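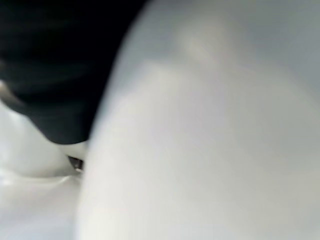
Wrist faults on the Kurner came in three kinds for me, and the one that cost me the most time was the blocked view. The robot would be partway to picking up a shirt, the arm would slow right down, then everything would stop with fault 7 on the tablet. I went looking for a bad cable. What I should have done first was open the wrist view, where a big pale curve was filling the right side, so close it had gone soft, with glossy white stuff below and a black patch up in the corner. With a view like that the Drumasia software can't find an edge to grab, so it gives up. Fair enough!

CLEARING FAULT 7 (WRIST VIEW BLOCKED)

Please read the whole section before you touch anything. I didn't, and I got a pinched thumb for it.

Caution: Fault 7 pauses the arms but it does not cut the power to them. The fingers can still close. Keep your hands out of the gripper until you've finished step 3.

1. Stop the job on the tablet. Use Stop, not Pause – a paused job will pick up again by itself once the view clears, and that's how I got my thumb.

2. Press the red button on the Zallex power unit and hold up the arm with your other hand while you do it. It sags a bit when the motors let go.

3. Wait 60 seconds. The light on the power unit should go out. If it's still on, hold the button again and start your wait over.

4. Clear any cloth away from the fingers. Work it out sideways and don't yank it. Brândușa Pîrvu, who looked after our machine before I did, bent a finger mount pulling on a sleeve, and the spare took ages to come.

5. Look over the floor and the bed before you power up. Check both arms have room to swing, and get any loose cables well out of the way of the base. Clothes should be on top of the covers with a bit of space around them. My right gripper likes to hang out near the front of the bed skirt, and a skirt with lots of loose folds is just asking to be grabbed, so I back the base up a little before I go on.

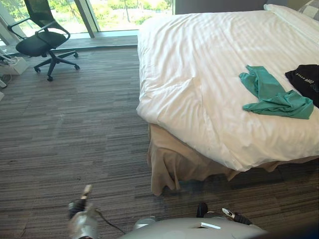

6. Power up and open both wrist views side by side. Don't start a job yet. Open and close each gripper 2 times from the tablet and watch for anything pale creeping across the view as the fingers move.

7. If the view is still blocked with the gripper empty, the finger has probably slipped on its mount. Power down again (steps 2 and 3), loosen the Azimi clamp, push the finger back to its mark and snug it up. Snug, not tight – the threads are soft.

8. Run a test pick with one garment. I use an old T-shirt I don't care about.

Note: Bright windows can set off a fault that looks a lot like this one, but the tablet will show a different number. Pull the curtains and try again before you start loosening clamps.

Note: If fault 7 comes back up to 2 times in a session, I clear it and carry on. Any more than that and I leave the power off and send the log to support. They'll want the log from before you restarted, so save it first. I lost a whole Monday's worth by forgetting.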